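Let the Hand Be Slow

By Jarmila Dvořáček
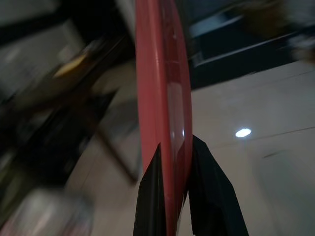
Most people who write about teaching robots by remote control write about the amount of data. I want to write about the person who holds the controls. For two winters I worked at a small workshop in Illberg, where we moved an arm from a distance and recorded what we did, so that a program could later learn from it. My first teacher there, Chong, had one rule for us: look at the fingers, and leave the rest of the room alone. It is good advice, and it is harder to follow than it sounds. When two black fingers close on a thin red plastic rim, the place where they touch is small, and everything on the left can be a smear of dark furniture. A beginner's eyes go to the smear. They want to know where the arm is in the room, and in this moment the grip becomes careless.

I am told that my opinion is old-fashioned. At Hitley, where I visited in January, each operator was asked for 425 demonstrations before the end of the month, and there was a board on the wall with the names in order. The people were skilled and polite. But I watched them for 30 minutes and I saw how the board was working in their hands. They pulled the arm away while the fingers were still settling. They corrected a bad grip with a quick shake, which a person does without thinking, and the shake was recorded together with everything else.

A program that learns from us has no way to know which part of our movement we were proud of. It takes the hurry also. I believe that many "failures of the model" are only our own bad afternoons, copied very faithfully.

My colleagues at Umby answer that variety is useful, and that a few ugly examples teach the robot how to recover. I agree with this, when the recovery is made on purpose. A mistake from tiredness is a different thing, and it should be marked as such or thrown away.

So I would pay operators by the hour and take down the board. I would also stop the work after 9 in the evening. At Illberg we did this in my second winter, and I was going home with fewer recordings and could still say what was in each of them.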